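Keeping the Prellolby cell in trim

Two hands share one wood-grain table in the Prellolby cell, and Nives Valentini maintains both.

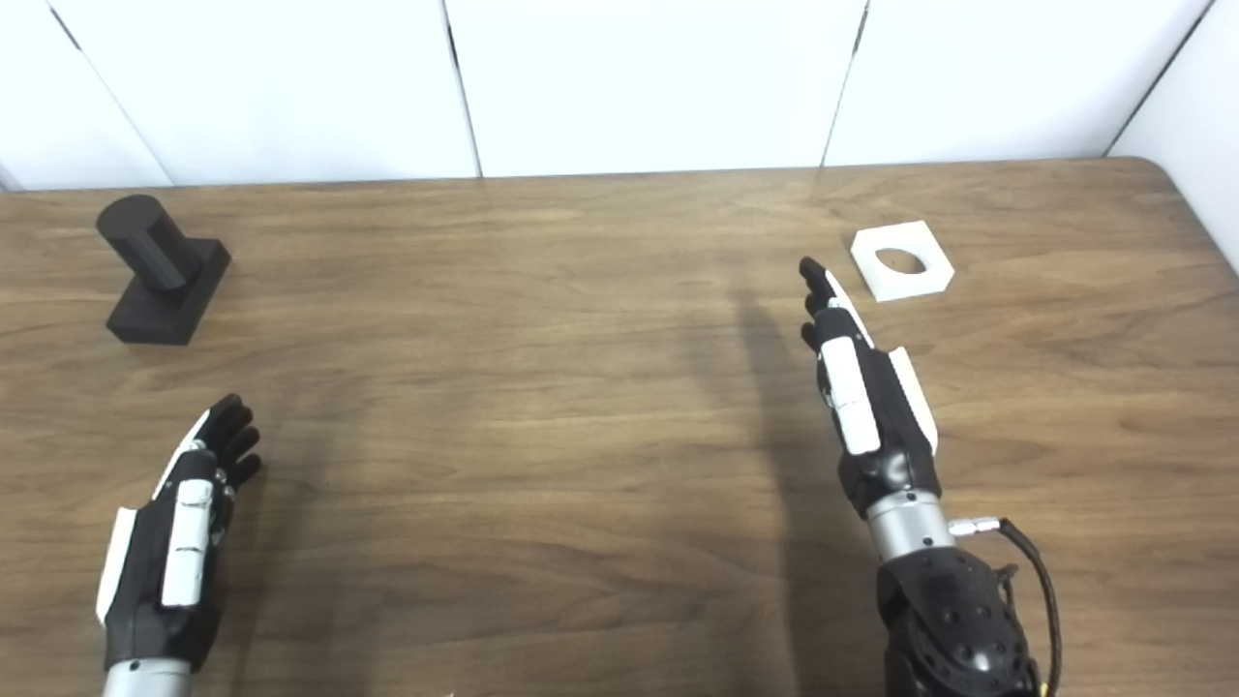
Words: Katness staff
14 Aug 2018

Valentini begins with the wrists. "I check the connector, then the cable beside it," she says. Hand screws are checked every 600 cycles. The white panels stay put. "Move one and the lighting changes, so you recalibrate." 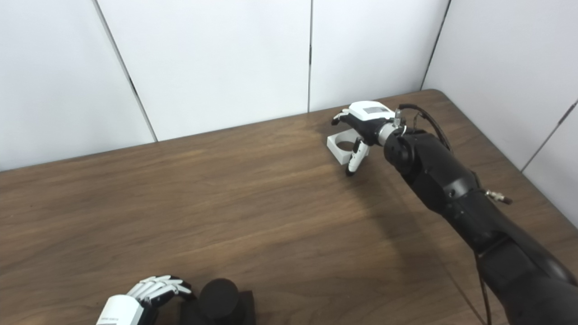
Spare parts

She stocks 8 fingertips and 5 cables, all ordered in October.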